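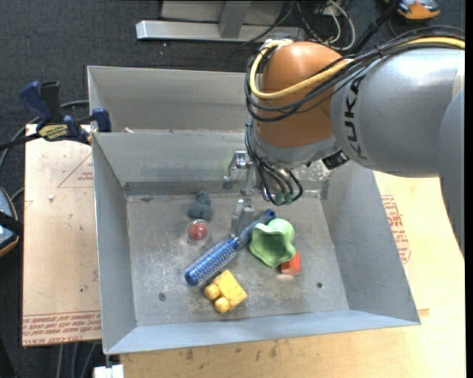
## 3.2 Rules for the shared bin cell

**Figure 2.** Bin-picking cell with the KUKA arm over the front bin. A bar clamp holds the bins at the left; the object set includes a round hairbrush, a light green wavy-edged cup or bowl, and a yellow toy building block.

The rules in this section were drawn up after the first round of trials at Varndale, when two operators working from the same task sheet produced results that could not be compared. The task sheet said what the robot had to do. It said very little about how the cell should be left between trials, who could change it, or what counted as a failed pick. Leandro Campos wrote the first draft and Crescencio Campos revised it after using it on the cell for most of February.

**Fixing the bins.** Both bins are clamped before the arm is powered, and the clamp is checked by hand at the start of each block of trials. A bin that has moved ends the block. Operators are not allowed to push it back and carry on, even when the shift is small, as the grasp planner works from a stored bin position. The clamp body must stay outside the area the gripper can reach. Figure 2 shows it gripping the corner region, with its bar running out to the left.

**Object sets.** Each set is fixed in advance and listed on a card. Sets mix shapes that the planner treats differently: long objects such as the hairbrush, hollow ones such as the green cup or bowl, and small blocks with studs. Worn objects are kept in use, but an object that breaks is withdrawn and replaced in every set that contains it. We also require at least one object close in colour to the bin. The dark blue-gray lumpy toy in the figure meets this rule.

**Placing objects.** Objects are tipped into the front bin from a tray and left as they land. They may lean on or partly cover one another, as the cup or bowl and the red-orange block do in Figure 2. The operator may re-tip the tray once if an object falls outside the bin. Placing or turning objects by hand is not allowed during a scored block.

**Cables.** Cables on the wrist must follow the arm through its full range without catching on the rear wall. Before each block the arm is driven slowly to the four corners of the front bin while the operator watches the loops around the wrist and those hanging beside the gripper. Any contact is logged and the cable is dressed again before scoring begins.

**Speed and access.** Scored trials run in automatic mode, and no one may reach over either bin while the drives are on. If an object is stuck, the operator stops the arm, waits for the stop light, and enters the trial as a failure before touching anything. This order matters: in the early trials some entries were written up after the object had been freed, and the cause of the jam was lost.

**Scoring.** A block is 100 attempts, and each object set is run for two blocks, giving 200 attempts per set. A pick succeeds when the object is released in the second bin and stays there. Two objects lifted together count as one failure, whatever happens to them afterwards. The Stellel logger records gripper state and arm position; the operator records the outcome. Where the two disagree, the attempt is kept in the data and marked as disputed.

Changes to these rules take effect only between object sets. Results gathered under different versions are reported separately in Section 4.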